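okay the robotics club recap thread I kept promising. It's long. Get a drink.

For anyone new here: I'm in a student robotics club, we meet in the back half of the Driscombe building, and our project this year was picking up litter in an ordinary room. Bottles, wrappers, bags. Stuff people leave on the floor.

Last year the club did line followers again and I love a line follower but I have now seen so many of them go around so many loops of tape. We voted to do something with arms. I voted twice by accident (the form let me) and we still won without my extra vote so I feel fine about it.

The team is called Vekeck. It was supposed to be a placeholder. Somebody typed it into the registration form to see if the form worked and the form worked.

The event is called the Naidu Tidy-Up and it's a small one, student teams only. You get a furnished room you haven't seen, a bunch of trash on the floor, and 20 minutes. Points for each thing that ends up in the wastebasket. Points OFF for anything you knock over or shove under the furniture.

The under the furniture rule is the one that gets everybody. Bottles roll! You touch a bottle a tiny bit wrong and it goes straight under the nearest bed like it lives there.

So, two arms. We talked about one arm for weeks. One arm is cheaper and one arm is half the cables, and for bottles one arm is plenty. Then we tried a plastic bag with one arm and that was the end of that conversation.

Bags are terrible, you guys. A bottle is a bottle from every side. A bag is a different shape every time you breathe on it. The camera sees the shine and the wrinkles and whatever is printed on the thing inside, and the software has to decide where the edge is, and half the time the edge is just light.

Our first bag detector was trained on pictures we took in the lab, with lab lights, on the lab floor, which is gray tile. Worked great in the lab. Then we tried it on carpet and it decided the carpet was a bag. All of it. One enormous bag.

So we went and took more pictures. 3,222 of them by the end, all labeled by hand, by us, mostly at night, mostly with chips. I labeled so many chip bags that I started seeing boxes around my actual chips.

If you're starting a project like this, please get your training pictures in real rooms early. Bedrooms, dorms, somebody's den. Get the cords in there. Get the table legs in there. Shiny table legs especially, because the camera thinks there's another room inside them.

Driving the arms! People ask about this. For practice one of us moves the arms by hand with the controllers and the robot records everything, what the head sees and what each joint is doing. Do that enough times and you have something to train on. It's slow and your shoulders hurt and I got weirdly good at it.

My tip for new drivers is to stop looking at your own hands. Look at the fingertips of the gripper. Everyone looks at their own hands the first day and everyone pokes the floor.

Second tip — go slower than you think, then slower than that. The jerky runs were useless for training. We tossed every single one from the first week, including the one I was proudest of.

The software that plans the two arms together is a thing we wrote called Zisier. It is held together with config files. One arm grabs, the other comes in to steady it, and Zisier's whole job is making sure they don't punch each other.

They have punched each other. It's loud. A finger module popped off in one practice and we found it later in somebody's hoodie pocket, hood side up, no explanation, moving on.

Grip force was its own saga. Too soft and the bag slides out. Too hard and whatever's in the bag crunches, and if there's air trapped in there it squirts sideways out of the fingers. We ended up with a low setting for bags and a higher one for bottles, and a little pause in between where the robot just sort of holds still and thinks about it. The pause is my favorite part. It looks so worried.

We also had a big fight (a friendly one) about order. Do you go for bottles first because they're easy points, or bags first because they take forever? I was team bags first. Get the awful thing over with. The other half of the club said if a bag eats the whole clock you go home with nothing.

We tested it both ways over a bunch of timed runs and bottles first won. I have accepted this. I bring it up at every meeting.

Cable stuff, since a few people asked in my messages. We route the gripper cables on the outside with a loop so the wrist can turn. Inside the arm would be prettier but when a cable dies you want to reach it with your hands and swear at it directly. Check the loop before every run. If it's too tight the wrist stalls, and if it's too big it catches on chair arms.

Competition was June 2018 and we drove over with the robot strapped in the back of a van under somebody's comforter. Every bump I said sorry to it out loud.

We drew the early slot. First room had carpet (yay, we had carpet data) and a floor lamp with a skinny base (boo, we had zero skinny lamp data). First bottle went in fine. Second bottle, fine. I was holding my breath so hard I got a headache.

Then it went for a paper cup and missed it, and went for it again and missed it by exactly the same amount, and did that for what felt like my whole life. Very consistent robot. We found out later the head had gotten bumped in the van and everything it saw was shifted a tiny bit to the left.

So please recalibrate after you travel. Put it on a checklist. Tape the checklist to the robot. We had a checklist, and it was on a laptop, and the laptop was in the van.

We fixed it between rounds, sitting on the floor with a checkerboard printout taped to a cereal box. A team from the next table lent us their tape. Everyone at this thing was so nice, I want to say that, people were handing out spare screws and snacks like it was a campout.

Round two we cleared 6 items, and one of them was a bag! An actual bag, both hands, the grab and the steady and the worried pause and the whole slow trip over to the basket. Our entire table made a noise. I can't spell the noise.

We did lose points for pushing a bottle under a couch. Of course we did.

Final placing was middle of the pack, a bit above the middle if you squint. The team that won had a vacuum gripper for the flat stuff and I've been thinking about it ever since. Wrappers just went thwip. I want one so badly.

What we're changing for next season: calibration check that runs by itself at startup, softer pads on the fingers, a smarter plan for when it misses the same thing twice (try something else! anything else!), and way more data of bags with stuff still in them. Empty bags and full bags are completely different problems and we only really practiced on empty ones.

Full ones swing. The weight sits down in one corner, and if you grab the light end the whole thing tips over on you. Two hands fixes a lot of it but you have to get the second hand there before the tipping starts, and Zisier is not what I'd call quick.

The club starts up again in September and you don't need to know anything to join. I didn't! I came for the pizza and now I have opinions about wrist cables. If you can label pictures and you can stand being in a room with people arguing about bottles, we want you.

I'll put the parts list up once I've cleaned it up, right now one of the lines just says "the good screws" and I don't remember which ones those were.

ok last post, leaving you with a two-handed bag grab, snack still inside, bottle waiting its turn on the carpet

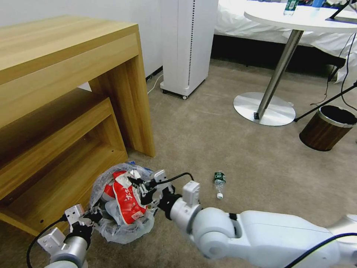

marlo_bits: so wait, if bottles first won all your timed runs, are you keeping that order once the full bags go in? We ran bags last at our school and kept running out of clock with one still in the grippers. Also please do post the parts list even with the good screws line in it, we're ordering soon and I'd take a messy one.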